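Chapter 4
Setting and Clearing: The Work of the Dining Room
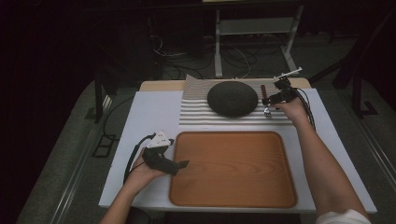

What does a table setting do for a guest?
It tells the guest where to sit, how much room there is, and what kind of meal to expect. A bare table with a single fork says one thing. Two glasses and three pieces of flatware say another.

Food service students often come to this course expecting to learn about food. Most of the first term is spent on tables. The reason is simple: in a dining room of 64 seats, a server handles plates, trays and linens far more often than menus, and small errors in placement slow down everyone who works the same section.

This chapter covers the cover, the tray and the reset. A cover is the full set of items laid for one person. The word is also used for the guest, so a manager who says "we did 98 covers at lunch" means that 98 people were served. Both uses appear in this book.

4.1 The Cover

Begin with the chair. The cover is centered on the seat, and the plate goes in the middle. Forks are placed to the left, knives and spoons to the right, with knife blades facing the plate. The water glass stands above the knife. Placemats, when used, lie parallel to the table edge.

Table width matters more than beginners think. At Memamari, a lunch restaurant used as a case study in this chapter, owner Yaneth Zapata replaced her large dinner plates with smaller ones after finding that shared dishes would not fit between facing covers. Her staff no longer had to ask guests to move their glasses.

4.2 The Tray

Trays are loaded with the heaviest items at the center - or, when the tray is carried on the shoulder, slightly toward the body. Tall items are never placed at the rim. A tray should be set down before it is unloaded. Dougal Gillies, who trained the opening staff at Memamari, had new servers practice with water glasses for a full week before they carried a meal.

Key terms for this chapter
cover
flatware
reset
section
tray stand

Before you read on
Draw the cover you would lay for soup, a main course and coffee. Keep the drawing - you will correct it at the end of section 4.3.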